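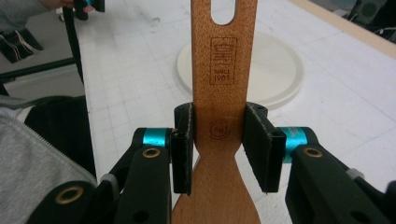

Kitchen chores, December, Saturday session

Bench: the white grid table by the long wall. Started a little after nine, stopped at half past three with a break for lunch. Both hand-held grippers in use. Spatula is the wooden one with the FG stamp on the handle, plate is the round white one.

Question for the month is still the one from the Elcombe proposal: which of the kitchen jobs can we hand over to the arm now, which could we hand over by spring, and which should we stop promising. Today was only the spatula jobs. Wiping and stacking are on another page.

Grip position

Settled on holding the handle between the small round stamp and the neck. Tried it higher up, near the slot, in the first hour. With the grip that high the blade swings when it meets anything and you spend the whole stroke correcting it. Low grip is much better for pushing and a little worse for reaching over the rim of the plate, as the fingers get close to the table before the blade does. Called it a fair trade. Everyone please use the low grip from now on so the recordings match. Use the round stamp as the landmark, the fingers should close just below it.

The contact lining on the fingers is wearing. The edge on the right one is frayed. It still holds smooth wood fine, but I wouldn't trust it with a wet handle. Spare lining is in the second drawer, enough for one pair. Will order more from Polgate.

What we did

Four jobs, all done by hand with the gripper, same as we would want the arm to do them later:

1. Pick up the spatula from flat on the table.
2. Slide the blade under a pancake (the foam one) and lift.
3. Flip it back onto the plate.
4. Put the spatula down with the blade resting on the plate rim.

We got 80 recordings in all. I threw out 12 on the first pass, mostly for bumping the table or starting before the gripper was in position, so 68 went into the set. Of the 12, most were from before coffee.

Notes job by job

Picking up from flat is the worst of the four and always has been. The handle is thin and lies right against the table, so the fingers have nothing to get under. By hand you end up tipping the spatula with one finger and catching it, and you do it without thinking. I don't believe the arm will learn that from what we have. It will learn to press down on the table and close. Suggest we stop treating it as part of the chore and start with the spatula in a stand or crock, handle up, the way most kitchens keep it anyway.

Sliding under went well. The wide blade helps. Angle matters more than speed: too steep and the foam pancake just travels across the plate until the rim stops it. A few people use the rim on purpose as a backstop. That is a good trick and I left those in.

Flipping is hard to judge with foam. It is light and dry and lands however it likes. A real pancake sticks a bit and then lets go all at once, and we have nothing that behaves like that. Takagi used a silicone disc with a weighted center in their tests, and I want to try making one. Until then I would not quote a success rate for flipping to anyone outside the room.

Putting down is easy and dull. No notes.

Arm run, afternoon

Loaded the model trained on last month's set onto the Grollar arm and gave it 30 tries at job 2 only, spatula already in the gripper. It got the blade under and lifted clear on 17. On the misses it mostly came in too high and skated over the top. Two times it pushed the plate across the grid and kept on going, quite calm about it, until I hit stop. It doesn't seem to know the plate can move. Same failure as with the saucer in the fall.

Time per try was around 44 seconds from rest position to lift. A person does this in two or three. For a cafe kitchen that rules it out completely. For somebody at home who can't grip a handle well, I am less sure it matters. The occupational therapist we talked to at the Elcombe visit said her clients would wait a minute without complaint if it worked every time. It does not work every time.

So can it do the chore

No, not as a chore. It can do one slice of it, on one plate, on a table that is clear around the plate, with someone else handing it the tool. Put that way it sounds worse than it is – in June it couldn't find the edge of the pancake at all. But I have been reading back over our own updates, and we keep writing "flips pancakes" when what we have is "sometimes lifts foam." Would like us to write down the start and end state for each job whenever we report a number. If a person set it up, say so. If a person cleaned up after, say that too.

There is also the whole part around the job that we never record. Getting the pan out. Checking whether the first side is done. Rinsing the blade before it dries on. When I cook at home that is most of the work, and the flip is the short bit in the middle. I don't have a plan for this, just noting it.

Shop side, for comparison

The Polgate people have a similar gripper moving parts from tray to fixture, and theirs runs most of a shift. Same part, same tray, same light, fixture bolted down. I keep coming back to how much the bolted-down fixture does for them. We could clamp the plate and probably gain a lot on the arm runs overnight, but no one clamps a plate at home. Maybe a damp cloth under it. People do that with cutting boards and it costs nothing. Try this first.

To do

– Damp cloth or rubber mat under the plate, repeat the 30 arm tries with nothing else changed
– Replace finger lining on both sides, note the date on the tape
– Crock or stand for the spatula, heavy enough that it doesn't tip
– Weighted silicone disc, ask Takagi what hardness they used
– Second spatula with a round handle, to see if the low grip still makes sense
– Keep sleeves and bags off the edge of the table while recording
– Relabel the June clips, half of them still say "flip" and there is no flip in them

Set copied to the shared drive under kitchen, spatula, low grip. The rejected ones are in there as well in their own folder, don't train on those.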